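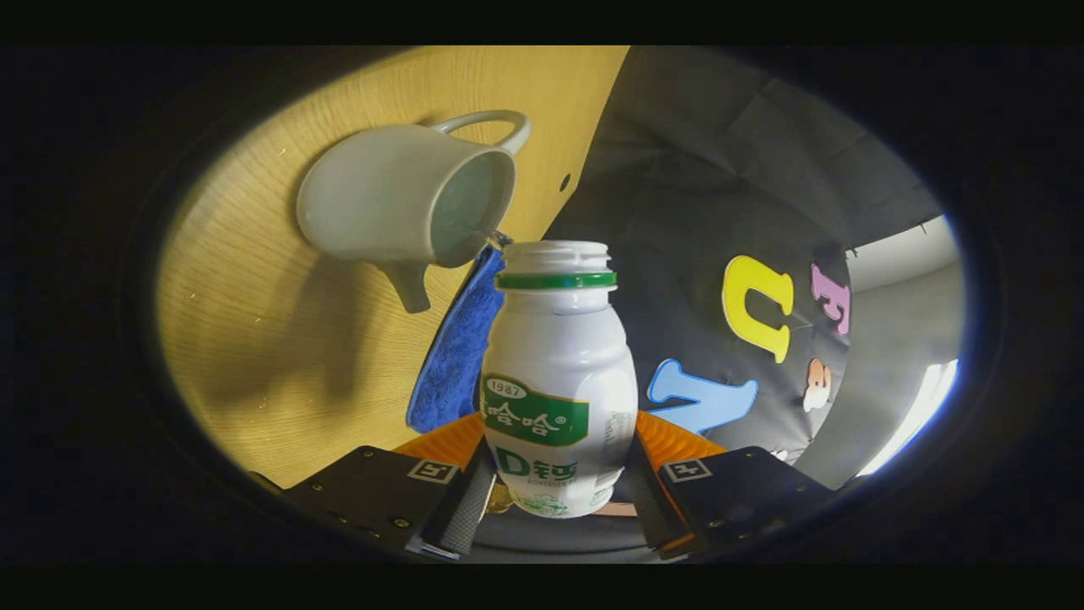

Hand-Held Gripper Recording: Frequently Asked Questions

Rules of good practice for sites taking part in the Clultard programme

This page answers the questions most often put to the programme office by sites and by people who record household tasks with the hand-held gripper. It should be read together with the Clultard Code of Practice. Where the two differ, the Code applies. Last revised Saturday, August 31, 2019.

Who must follow these rules?

The rules apply to every person who handles a gripper at the Trurau and Bimham sites, including visitors and short-term staff. They also apply to work carried out by Koivisto under contract to the programme. A site may set stricter rules of its own, provided that these are given to operators in writing.

Do I need training before my first session?

Yes. New operators complete 2 supervised sessions before they record alone. The first covers handling and care of the gripper. The second covers the tasks themselves, including pouring. Operators who have been away from the work for more than 3 months should repeat the second session.

Which tasks count as pouring tasks?

Any task in which liquid passes from one vessel to another is a pouring task, whatever the amount. Pouring from a pitcher into a bottle held in the gripper is one of these. Filling a vessel at a tap is covered by a separate section of the Code.

What liquids may be used?

Only clean drinking water may be used for pouring. It should be at room temperature. Hot water, milk, oil, fizzy drinks and cleaning products are not permitted. A food or drink container may be used in a task, but it must first be emptied, rinsed and checked for cracks. Its original label may be left on.

May anyone drink from a container used in a task?

No. Once a bottle, cup or pitcher has been entered on the site's equipment list, it must not be used for food or drink again. It should be stored apart from kitchen items at the end of the day.

How should a bottle be held during pouring?

The bottle should stand upright between the fingers, with both pads in full contact with its sides. Take hold of it low down, so that the neck and opening remain clear. Thin plastic bottles should be gripped only as firmly as is needed to keep them steady. If the sides begin to bend inwards, stop and start again with a lighter grip.

The vessel being poured from should be tilted slowly. A thin stream is preferred where the opening is narrow. The rim of a ceramic or glass vessel should not be rested on the bottle, as either may chip or tip.

How full may the bottle be?

Stop well below the neck. The total weight of a bottle and its contents must not exceed the limit shown on the site's equipment sheet. Operators should not rely on judgement where a scale is available.

What should be done about spills?

Keep an absorbent cloth or towel within reach throughout. If water reaches the fingers or any part beneath them, set the bottle down, stop recording and dry the gripper before doing anything else. If water has entered the mechanism, the gripper must be taken out of use and reported to the site supervisor. It may not be returned to use by the operator alone.

Spills on the floor must be dried before work continues, even where the operator intends to stand elsewhere.

Must the markers on the fingers be kept visible?

Yes. The square markers on the fingers must be clean, flat and free of tape, water drops or loose fabric. Check them before each session and after any spill. A marker that is scratched or lifting at a corner should be replaced and the gripper checked again before it is used.

Are there rules about the background?

Sites are encouraged to vary the surroundings. Wood, fabric, towels, coloured letters and other ordinary household materials are all acceptable. Hanging cloth must be secured so that it cannot be drawn into the fingers. Items showing personal details, such as post, family photographs or screens, must be removed before recording starts.

Bright light from a window or lamp is allowed, provided that the objects being handled can still be made out clearly.

Should a recording be deleted if the task goes wrong?

No. A missed pour or a dropped bottle should be kept and marked as unsuccessful. Operators must not mark an attempt as successful if water was lost outside the vessel in any noticeable amount. A recording may be deleted only where it shows a person who has not given consent or contains private information, and the supervisor must approve the deletion.

How long may a session last?

No session should run for longer than 46 minutes without a break. The gripper should be set down between attempts whenever possible. An operator who feels strain in the hand, wrist or shoulder should stop at once and tell the supervisor. No operator will be treated less favourably for doing so.

What records must the site keep?

Each site keeps a list of trained operators, a list of equipment and a log of faults and accidents. Entries in the log should be made on the same day. Logs are reviewed by the programme office each June and must be available on request at other times.

Whom should I contact with a question not answered here?

Questions should be put first to the site supervisor. Supervisors at Trurau and Bimham may refer matters to the programme office in writing. Koivisto staff should use the contact named in their contract.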